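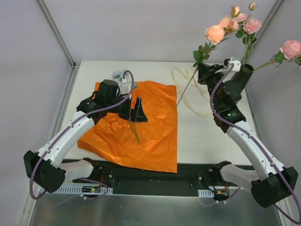
Allutetti Workshop

October 2024

1/ Allutetti Workshop is pleased to share an update on the two-arm build in our shared shop. Members have been working on it since September under the project name Simon.

2/ The current task is flower wrapping. One arm lays a stem on the orange tissue paper while the other works at the vase of artificial roses. The cord for tying is kept on the table between them.

3/ Both arms are mounted on a single black rail at the front of the table. An earlier version used two separate clamps, and the arms drifted out of line with each other. Members planning a similar build are advised to begin with the rail.

4/ Cable routing has been revised. The purple cable is now carried along the outside of each arm, with slack left at the top joint. Please do not tighten these loops. The left arm requires the full length when it reaches across the table.

5/ Tissue paper remains the hardest material in the project. It creases at the first touch and does not lie flat again. The Zudero script treats every sheet as already wrinkled, and this has given better results than smoothing it beforehand.

6/ Parts spending to date is $2,000, of which $1,000 was met by the workshop fund. The Starex power supply was donated by a member.

7/ The script has completed 89 practice runs. In 64 of them the stem was placed on the paper without being dropped. Tying has not yet been attempted.

8/ Members who wish to use the table should reserve it through the shop calendar. The side panels are to stay in place whenever the arms are powered. Questions may be left as replies to this thread.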